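Workshop notebook, Gadside
June 19, 2018
Grey bin: coating and contents

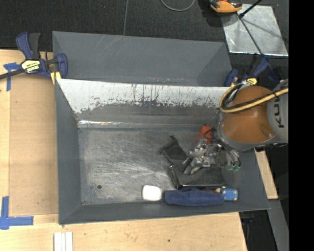 Ridwan Tarigan thinks we should strip the whole inner panel and coat it again, because a patch on old coating never holds at the edge. He had the same trouble with a bin at Setiawan and the patch came away in one piece after a few weeks. I wrote this down because I was planning only a patch, and now I am not so sure.

State of the bin today. The white coating on the inner panel is badly worn in the lower part, down to the grey metal, and the edge of the worn area is ragged. In the middle there are thin dark scratches, going up and down, and small chips. The floor is bare metal and scratched all over. I don't mind the floor, it was never going to stay nice. The side wall on the left looks fine to me.

I think the wear comes from how we empty it. We pull everything towards us and up, and the hard things rub on the panel. Rania Abdel Hamid asked in February for a soft liner, and I found her note again in this book, page with the coffee mark. We did not order it then. The Flullov sheet costs 60 for one piece and we would need 3 pieces with the offcuts. I will ask again.

Contents. The white container with the rounded corners stays, also the long blue cloth. I would like the cloth kept lying along the front wall, as it is now, so the small parts do not slide under it. The small blue block with the tan spots has no place on the shelf list. I looked twice. If it is yours, please write it in. The two black pieces should go to the other bin when there is room — they are the awkward shapes and they take the space of four ordinary things.

There is a small round hole in the floor, towards the left. Hidayah wants it closed with tape before we put in anything with screws. I would leave it open, it is good for brushing out dust. Not decided.

Paint: the open tin from Gudska is batch 2617, 700 ml on the label. I did not test if it is still good. Hakim says to stir it and try on scrap metal first, and to leave the scrap overnight before touching. I will do this with the offcut beside the vice.

To do
Scrap test with the Gudska tin (me)
Price for liner, ask if they cut to size (Arif)
Shelf list, add a line for the blue block
Sandpaper, fine, we have only coarse

Please don't sand the panel before the scrap test is finished. If the paint is bad we wait for a new tin, and bare metal standing open in this room gets rust spots quickly.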